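チケット：手首カメラ側の記録だけ把持ラベルがずれる(シミュレーション収集)
プロジェクト：Tokora
状態：対応中 → 確認待ち
起票：Intan Nair
担当：Trilok Bhardwaj
起票日：2020年9月25日

概要
シミュレータで集めてるデモのうち、手首カメラの映像と把持フラグ(grasp_state)が合ってないエピソードがある。球を運ぶタスクのみ。ブロックの方では今のところ出てない。学習側のRatihさんから「球だけlossが下がらない」と言われて発覚。

環境
収集サーバ：Cornley 2号機
シーン：球＋板＋柱、背景テクスチャはランダム化オン
操作：遠隔操作(人手)、スクリプト生成は今回対象外
エピソード数：2,769

再現手順
1. 球タスクのシーンをロード、ランダム化オン
2. 普通に球をつかみに行って記録
3. 再生ツールで手首カメラとgrasp_stateを並べる
4. 指が球に届く前からフラグが1になってるものが混じる

期待する動作：接触が両指で成立してから1
実際の動作：早い。ひどいのだと最大80フレーム早い

---- 作業ログ ----

Intan
とりあえず再生ツールのバグを疑って、生のログを直接開いた。ズレは生ログの時点で入ってる。表示側は白。
学習ジョブは止めてもらいました。チェックポイントは残してあるので消さないでください。

Trilok
時刻同期かと思って見たけど違う。映像と関節角はきっちり合ってる。フラグだけおかしい。
フラグの計算って今どこでやってる？ 前は収集クライアント側だったはず。

Intan
先月Drorkettiのモジュールに移しました。球と手先の距離がしきい値以下なら1、という簡易判定です。接触判定は重いので切ってある。

Trilok
それでは。距離って球の中心から？表面から？

Intan
確認します。……中心からです。ただしきい値はブロック用の値そのまま。

Ratih
学習側から補足。間違ってるエピソードは、接近の途中で「つかんだ」扱いになるので、方策が手前で指を閉じにいきます。評価で球に触らず空振りするのはたぶんこれ。成功率の数字はこのデータを使ってる間は参考にしないでください。
あと手首カメラだけだと奥行きが分かりにくい。人がラベル見直すときも迷うと思う。問題のエピソードから一枚貼っておきます。

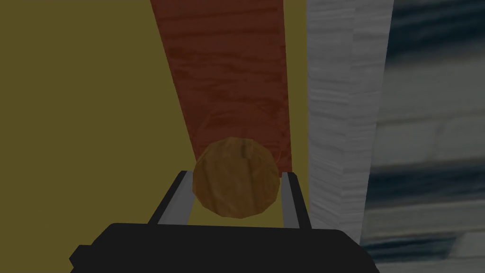 図1 手首視点。球は指先の間〜すぐ先、奥は板。

Trilok
なるほど、これは迷う。つかんでるのか、まだ手前なのか、この一枚だけだと自分は言い切れない。球が板の端にかぶってるし。
目視ラベルでやり直す案は却下でいいと思う。人によって割れる。

Dilwyn
横からすみません、アノテーション担当です。目視でやるなら固定カメラも並べて出してもらわないと無理です。以前Seneviratneの案件で手首視点だけで付けて、結局全部やり直しになったので…。二人で付けて合わないものが多すぎました。

Trilok
了解。シミュレーションなんだから物理側の接触情報から付け直す方向で。状態は全部保存してあるよね？

Intan
関節角と物体の姿勢は毎フレームあります。接触力は保存してない。

Trilok
姿勢があれば再計算できる。各フレームの状態を読み込んで、一歩だけ物理を進めて両指の接触を見る。映像のレンダリングは不要だからそんなにかからないはず。
スクリプト書いた。relabel_contactブランチ。まず4エピソードで試す。

Trilok
試した結果。
・3つは正しく直った。指が閉じきる少し前に1になる、期待通り
・残り一つが途中で0と1を行ったり来たりする。球のメッシュが粗くて、面の角で接触が切れてるっぽい
対策として、短い途切れは埋める処理を追加。数フレームの0は前後が1なら1とみなす。

Ratih
埋める処理、落とした場面まで1にならないですか？ 失敗例もわざと入れてるので、そこ潰れると困ります。

Trilok
落とした場合は指と球の距離が開くので、距離が開いたら埋めない条件にしてある。失敗エピソードを何本か選んで送ってもらえると助かる。それで確認する。

Ratih
共有フォルダに置きました。持ち上げ直後に落とすやつと、板の上で転がるやつ。

Trilok
両方とも落下の時点で0になった。OK。
全件まわし始めた。

Intan
途中で止まってます。ディスクがいっぱい。

Trilok
すまん、デバッグ用の中間ファイルを出したままだった。消して再開。700番台からやり直し。

Erlinda
進捗どうですか。学習の再開を来週の頭にしたいので、週末に終わるかどうかだけ知りたいです。収集の方は続けていいの？

Trilok
付け直しは夜のうちに終わる見込み。収集は続けてOK、ただしgrasp_stateは信用しないこと。どっちみち同じスクリプトを通すので、状態ログさえ残ってれば後から直せる。
操作する人へのお願いが一つ。球をつかんだあと、すぐ動かさずにちょっと止めてもらえると接触の判定が安定しす。

Intan
操作メンバーに伝えました。手順書も直しておきます。
あと、ランダム化オフでも再現しました。テクスチャは無関係です。起票時の書き方がまぎらわしかったので訂正。

Erlinda
了解です。古いデータセットは読み取り専用にして、名前の頭にold_を付けてください。まちがえて使う人が出るので。

Intan
対応済み。

---- 暫定まとめ(Trilok) ----
原因：grasp_stateが手先と球の中心との距離だけの判定。しきい値がブロック用のまま球に流用されてた
対処：保存済みの状態から接触を再計算してラベル上書き。映像と動作データは触ってない
影響範囲：球タスクの遠隔操作エピソード全部。ブロックは抜き取りで見て問題なし、後で全件も通す

残作業
・付け直し後のデータで学習を再実行、評価で空振りが減るか確認(Ratih)
・収集時に接触フラグも直接保存する。重さの計測が先(Intan)
・球のメッシュを細かくするか検討。速度が落ちるなら見送り(Trilok)
・再生ツールに固定カメラを並べる表示を追加(Dilwynさんの要望、別チケットで。10月の予定)

Ratihさんの再学習の結果が出たらこのチケットに追記して、問題なければクローズします。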